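Dostance Publishes Service Schedule for Hand-Held Gripper, Adds Repair Desk at Hukwood

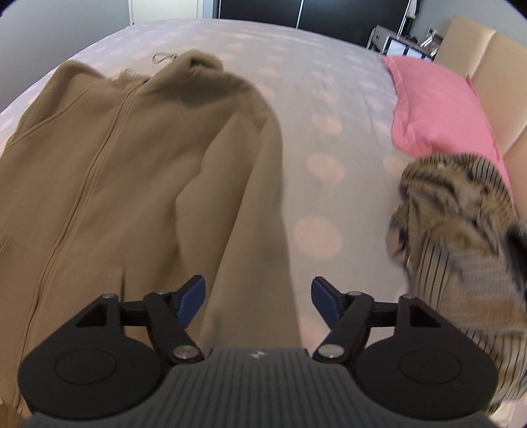 *A hand-held two-finger gripper with navy-blue fingertip pads, open over a bed with a jacket laid out on it.*

**HUKWOOD, 4/20/21** – Dostance today released a written service schedule for its Matheson hand-held gripper, along with a pad replacement kit and a repair desk at the company's Hukwood workshop. The schedule covers fingertip pads, pivot fasteners, the finger linkages and the opening check that operators carry out before a session.

The Matheson is a two-finger tool that a person carries through ordinary household work, such as folding clothes and putting them away. Dostance has 204 units in use with customers. Until now, owners received setup notes with the tool and called the company when something came loose. The new schedule replaces those notes.

"Most of the calls we get are about play in the fingers," said Jeferson Sales, service manager at Dostance. "Somebody closes the gripper on a sleeve and one side arrives before the other. Usually it is a pivot screw that needs a quarter turn, and the owner can do that at a kitchen table if they have the right driver and know which screw to start with."

**Before each session**

Operators are asked to open and close the fingers fully 3 times with nothing between them and watch whether the pads meet squarely. Both linkages should move together. If one lags, the large screw at the lower end of the diagonal bar on that side is checked first, then the smaller pins above it. The pads are wiped with a dry, lint-free cloth. Solvent cleaners should be kept off them.

Work with clothing calls for one more step. Drawcords, loose threads and zipper pulls can get into the linkage, so the space between the bars should be looked over and cleared before the tool is put back in its case. Thread that has wound around a pin should be cut and pulled out with tweezers. Pulling it free by working the fingers can bend the pin.

**Every 70 hours**

After 70 hours of use, the pivot fasteners are tightened on both sides, left and right in turn, using the driver supplied in the kit. The linkage bars are checked for scoring where they pass the housings. One drop of the supplied light oil goes on each pivot, and the excess is wiped off so that it does not reach the pads or the fabric being handled.

**Every 300 hours**

Fingertip pads are replaced at 300 hours, or sooner if the surface has gone smooth or an edge has lifted. Pads are replaced as a pair. A new pad next to a worn one shifts the point where the fingers close, and the opening check will fail even when the linkages are in order.

The replacement kit, made for Dostance by Zaltton, contains two pads, adhesive strips, a set of pivot screws, a driver, oil and a printed card with the tightening order. The adhesive needs to be left overnight before the tool is used.

Iolanda Quintana runs the bench at Hukwood and wrote most of the schedule. She tested the steps with operators who had never taken a gripper apart.

"I changed the order of the card twice," Quintana said. "The first version had people putting the pads on before they tightened the screws, and then they had to line everything up again. Now the screws come first. I also took out the step where you remove the housings. There is nothing in there that an owner needs to reach, and we would like those to come to us."

**Repair desk**

Units with a bent bar, a cracked housing or fingers that still close unevenly after tightening should be sent to the repair desk at Hukwood. Owners are asked to leave the old pads on, pack the tool with the fingers open and include a note of the hours since the last service. Each unit is put through the same opening check when it comes in and again before it goes back.

The service schedule is available now to all Matheson owners at no charge. The first kits will ship to existing customers this month and will be included with new units after that. Dostance plans to issue a revised schedule in November, using notes sent back by owners and by the Hukwood bench.

**About Dostance**

Dostance builds and services hand-held grippers and their accessories. Its workshop and repair desk are in Hukwood.

**Contact**

Jeferson Sales, Service Manager, Dostance, Hukwood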